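Pevura Hanging Bell for Temples and Shrine Rooms

October 17, 2022
By Greer Forsyth

The Pevura is a cast brass bell made to hang at the entrance of a temple, in front of a sanctum, or in a shrine room at home. It is sold by Munro and cast for us at the Trokau foundry in Osport, where temple and church bells have been poured on the same floor since 2000. The bell comes with its clapper, a brass chain and a ceiling hook. A wall bracket is sold separately.

Most people who write to us about the Pevura already know what they want it for. In a Hindu temple the bell is rung by the visitor on coming in, before standing in front of the deity, and it is rung again by the priest during arati. Some Jain temples hang a bell in the same position. The customs differ a good deal from one region to the next and from one family to the next, and we don't try to tell anyone how a bell should be used. What we can do is describe how this one is made and what it needs.

The casting

The bell is a single casting in brass, with the crown loop formed as part of the body. Earlier bells from Trokau had a separate loop threaded into the top, and over time the thread could work loose under heavy ringing. Nelu Iordache, the head founder, changed the pattern so that the loop and body are poured together. Older bells with the threaded loop can still be sent in for repair.

After casting, the outside is turned on a lathe and polished. The inside is left as it comes from the mold, apart from the lip, which is smoothed. Polishing the inside makes no difference you would hear, and it takes metal off the wall.

There are two raised bands around the waist and a plain shoulder. The bell carries no inscription as standard. We can cut a name, a date or a short verse into the space between the bands in Devanagari, Tamil, Telugu, Gujarati, Bengali or Roman letters. Please send the text typed, in the script you want, and check it with someone who reads that script well. We cut exactly what we are sent. An engraved bell can't be returned.

Sound

The Pevura has a long ring with a clear strike note. The tail is what most temples ask about. A bell with a thick lip and a light clapper gives a sharp sound that dies quickly, and a thin one can sound harsh in a stone hall. The wall here is a middle thickness, slightly heavier toward the lip. In a carpeted room with curtains the tail will be shorter, and in a tiled hall it will be longer.

We do not tune each bell to a stated pitch. Bells from the same pattern come out close to one another but not identical. If you are hanging a row of them, tell us when you order and Nelu will pick a set that sit well together. Expect a longer wait for a matched set.

The clapper is brass with a rounded end and hangs from a steel pin inside the crown. A leather-covered clapper is available for apartments and for shrine rooms next to a bedroom. It takes the edge off the strike and brings the volume down, though the bell can still be heard through an ordinary door. Swapping one clapper for the other takes a pair of pliers and a few minutes.

Chain and hook

The standard chain is 12 inches long. That suits a home shrine with a normal ceiling. Temples nearly always need more, and we cut chain to any length you give us. Measure from the ceiling fixing down to where you want the crown of the bell to be, and let us know that figure. As a guide, a grown person should be able to reach the clapper or the lip without stretching, and a tall person should not knock it with the head on the way through. Many temples add a cord to the clapper for children and for visitors in wheelchairs. A cotton cord can be added to the order.

The hook has a wood thread. It must go into a joist or a solid beam. Do not hang the bell from drywall alone, and do not use a plastic anchor. For concrete or stone, ask for the expansion bolt, which we send in place of the wood hook at the same price. If the bell is going under a carved or painted ceiling, speak to whoever looks after the building before you drill anything.

A bell that people pull on all day puts far more strain on its fixing than its weight would suggest. Check the hook, the top link and the clapper pin before each big festival. August is a busy month for many of the temples we supply, with Janmashtami often falling then, and it is the month when we get the most calls about worn pins. Spare pins are inexpensive and worth keeping in a drawer.

Care

Brass darkens with handling and with smoke from lamps, camphor and incense. Some temples like their bells bright and some let them go brown. Both are fine for the metal.

For a bright finish, rub the outside with a paste of tamarind pulp or lemon juice and salt, rinse with clean water and dry at once with a cotton cloth. Leaving the paste on will turn the surface pink and blotchy. Commercial brass polish also works, but keep it out of any engraving, where it dries white and is hard to pick out. The bell is not lacquered. We tried lacquer on an early batch and it wore through at the lip, leaving a patchy ring that looked worse than plain tarnish.

Oil and kumkum can be wiped off with a soft cloth and a drop of dish soap. Do not put the bell in a dishwasher. Do not use steel wool.

Outdoors, the brass will hold up to rain but the steel pin will rust. Ask for the bronze pin if the bell is to hang in an open porch or a gateway. Near the sea, take the bell down once a year and look at the chain link by link.

What others have done with it

Nipon Wannasri bought a Pevura for the courtyard of a small Buddhist center and hung it from a teak frame he built himself, with the clapper taken out. It is struck from the outside with a wooden mallet. The bell was not designed for this, but it does no harm as long as the mallet is wood and the blow lands on the thick part near the lip. A metal striker will mark the surface and may crack it.

Struan Cairns, who fits most of the bells we install ourselves, prefers two fixings to one in any public building, with a short safety chain between the crown loop and a second hook. The safety chain hangs slack and carries nothing in normal use. It can be added to any order.

Ordering

The plain Pevura is usually in stock. Engraved bells, matched sets and bells with special chain are made up to order. Trokau pours almost 400 of these bells a year, and the wait is longest before the autumn festivals, so temples planning a consecration or a reopening should get in touch early.

Every bell is guaranteed for five years against cracks and faults in the casting. The guarantee covers the bell body and the crown loop. It does not cover clapper pins, chain, cord or a bell that has been dropped. If yours develops a buzz, look at the clapper pin first and then at the hook. A loose fixing sounds very much like a cracked bell. If the buzz is still there with the bell held up by hand on its loop, write to Hamish Skinner in our workshop and he will arrange to have it looked at.

Bells are packed in a wooden box with the clapper tied. Cut the tie before hanging. Keep the box if you can, as a temple that is being repainted or reroofed will want somewhere safe to put the bell in the meantime.
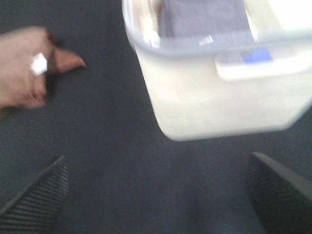
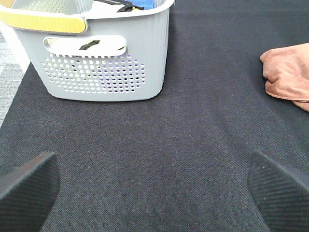
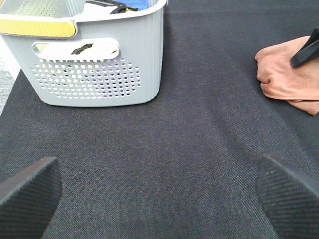 Can the bell be blessed before it is hung, or does it have to be in place first?

Either is possible, and it depends on the custom of your temple or family. Many priests prefer to bless a new bell on the ground, on a clean cloth, and have it hung afterward. Others want it in place so that the first ring is part of the ceremony. Ask your priest before the fixing goes in. If the bell is to be blessed on the ground, leave the clapper tied until it is time to hang it.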